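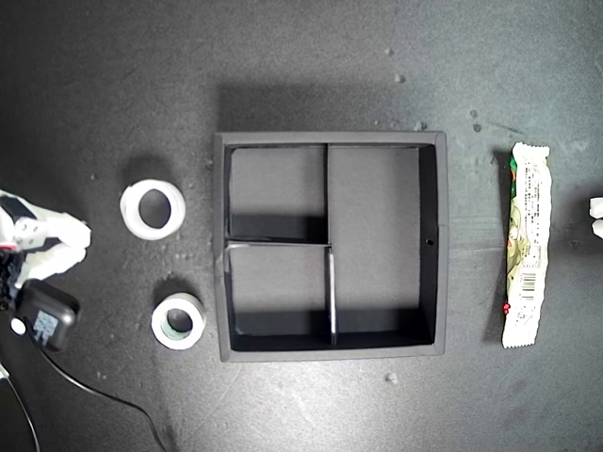
HOME & DESK

The tray that ate my January

I have a drawer in my flat that doesn't open. Well, it opens four inches and then something inside stands up and says no. For six years I have been getting things out of it with two fingers and a ruler, and in January, with a cold and nothing on telly, I decided I'd had enough and went out to buy a tray.

You'd think that would be quick. I looked at 16 of them. There were bamboo ones with a slot for every pen you've ever owned, see-through ones that showed off the muck, and a felt thing that smelt of dog. What I came home with was a plain black square with a light grey rim and thin black partitions, and I've become a bit of a bore about it.

The partitions are the clever bit. You get one long compartment that runs the whole height of the tray, and the other side is chopped up into smaller ones. My friend Candela Sarmiento, who has opinions on drawers, reckons most trays fail because they're too fair. Every slot is the same size and your belongings aren't. She has a point! Scissors want a long bed. Paper clips want a corner. A stapler wants a room of its own and will sulk if it doesn't get one.

Then there's tape, which I have come to think of as the enemy. I've got two rolls on the go, a big white one and a smaller one with a pale greenish core, and I have never found anywhere they like to be. Lay them flat and they hog the floor. Stand them up and they roll under the stapler, or jam the drawer (it was tape all along, I'm fairly sure). For now they sit out on the table beside the tray, next to the charger, and I've stopped feeling guilty about it. I use them most days. Why should they live in a drawer?

Cables are another matter. I rang Emiliano Llorente, who used to run the stockroom at Sotomayor, the stationer's, and now sorts out other people's offices for money. He was very firm with me. Chargers don't go in with the stationery, ever, as the lead works its way round everything like ivy and you lift out a pencil and get the lot. He winds each one up loosely and gives it a bag, with a label saying what it charges. I did seven in one evening. Three of them charge nothing I own.

His other rule is to empty the whole drawer before you so much as look at a tray. I did it the wrong way round, obviously. When I finally tipped mine out I found 294 staples in a strip and a bit (I was ill, I had time), a key to my old flat, a set of foreign coins and a birthday card for my nephew, who is now at university.

I've had the tray a few weeks now. The long side has scissors, ruler and the good pens, and the small ones have clips and rubbers, plus one that I swore I'd keep free and which already has a button and half a candle in it. Purificación Robles at work says every tray needs a rubbish corner and I should make my peace with it.

The drawer opens all the way, by the way. I've been showing visitors.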